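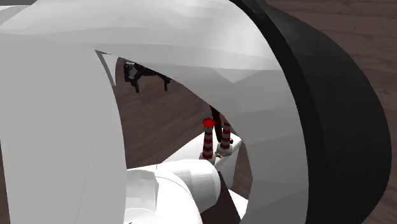 Did the open day do what the grant paid for? The grant asked for 2 public demonstrations, one in the morning and one in the afternoon, and both were given at the Ruvatwood hall in December.

Home | Projects | Reports | Visit us

Progress report: Catolitz demonstration project
Submitted by the project office, Suvier
December

This report covers the open day and the work leading up to it. The earlier report dealt with purchasing and staff training, and those parts have not changed.

Attendance. We planned for 100 visitors and printed 200 handouts in case more came. The sign-in sheets show 33 people at the morning session. The afternoon sheets were mixed up with the sheets for the hall's own event and we are still sorting them. A corrected total will come with the next report.

The demonstration. Both sessions used the simulator. Visitors watched the arm work on a simulated table with two red-and-white striped posts, seen from very close to the arm. An operator explained each move before starting it. In the morning the explanation ran long and there was little time for questions. We cut it down over lunch and the afternoon went better.

Several visitors had trouble judging distance in the close view. What seems to be the arm's own white casing takes up a lot of the screen and the posts look small in the gap. One school group asked for a second view from the side. We agree, and the software team at Oei has been asked to add one before the next visit. They have told us it is a small job and falls under the existing contract.

Problems. The projector at the hall was dimmer than the one we tested with, so people at the back moved forward and blocked the aisle. The simulator also had to be restarted in the afternoon after the operator's laptop went to sleep. The sleep setting has been changed on all the laptops we take out.

Comments. Most of the written comments were about wanting to try the controls. We did not offer this because we had only one control station. A second station is in the budget for the coming period and we would like to keep it there. Two comments said the handout was too technical. We are rewriting the first page and will use up the old copies at staff events.

Spending. Hall hire and printing came in under budget. Travel was over, as the equipment needed a larger van than we had booked. The two roughly cancel out and we are not asking for a change to the grant.

Next steps. We will finish the side view, buy the second station and set a date with Ruvatwood for a return visit. The attendance sheets will be attached to the next report.

Contact: Suvier project office | Copyright Suvier | Back to top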